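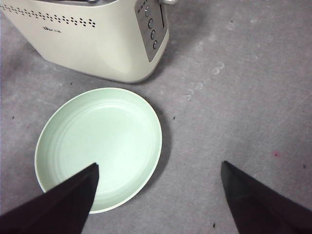 Wumpini Quartey wrote in to ask why her toast comes out dark on one side and pale on the other, and whether she should give up and buy a new toaster. She had already tried turning the bread around halfway through. She also said the kitchen smells burned every morning, even on a low setting.

The smell is nearly always crumbs. The uneven color can be crumbs too, or it can be the bread. Clean the toaster first, then test it, and decide after that. The whole job takes 35 minutes, and most of that is waiting.

What you need

A soft dry pastry brush or a clean paintbrush
Two cloths, one damp and one dry
A drop of dish soap
A wooden toothpick
White vinegar, if there is metal trim
A sheet of newspaper
Sliced sandwich bread for the test

Cleaning the inside

1. Unplug the toaster and let it cool completely. If you made breakfast with it, come back later in the morning.

2. Spread the newspaper on the counter and set the toaster on it.

3. Slide out the crumb tray. On most models it pulls from the back or from underneath. Tip the crumbs into the trash, wash the tray in warm soapy water, and stand it up to dry.

4. Make sure the lever is up. With the tray still out, brush down the inside of each slot, working from the ends toward the middle. Keep the pressure light. The heating wires are thin and a stiff brush can bend them.

5. Turn the toaster upside down over the newspaper and shake it gently. Do this again after turning it end for end. Don't bang it on the counter.

6. If a piece of bread is stuck, use wooden tongs. No knives or forks, even with the plug out, as they will scratch or snap the wires.

Never pour or spray anything into the slots.

Cleaning the outside

1. Wipe the body with the damp cloth and the drop of soap. On a cream or white finish, go over greasy spots twice with light strokes. Scouring powder leaves dull patches that don't come off.

2. If the body has a pattern of small holes or dots, keep the cloth nearly dry there. Use the brush first and then the toothpick for anything left over.

3. Around the buttons, run the toothpick along each rim and wipe with a corner of the cloth. Crumbs and butter collect in the lever slot as well. Brush it from top to bottom.

4. Rub metal trim with a little vinegar on the cloth, then with the dry cloth. Fingerprints come right off.

5. Put the tray back only when it is fully dry. A toaster without its tray drops crumbs straight onto the counter.

The test

Plug the toaster in and run it once empty on the lowest setting. A little smell on this first run is normal. Then toast one slice per slot on a middle setting. Use fresh bread of even thickness, and lay the slices side by side on a plate when they pop up. A pale plate makes the color easier to judge.

If both slices are browned the same way, the toaster is fine. If one face stays white, look down the slot from above during the next run, without touching anything. An element that stays dark while the others glow has failed. That is a repair for a shop, or the end of the toaster.

If the top edge is pale and the rest is good, the slice is too tall. Trim it or turn it sideways.

Serving it crisp

Toast laid flat on a cold plate goes soft underneath from its own steam. Lean two slices against each other for a minute before they go down, or warm the plate with hot tap water and dry it. A shallow plate with a raised rim holds the crumbs well enough to carry to the table.

How often

Empty the tray every week if you toast daily. Brush the slots every 6 weeks. Raisin bread and anything with seeds or cheese on it means doing it sooner.

5 min read
155 shares | 6 comments
Contact | © 2019 Brisell Home | Back to top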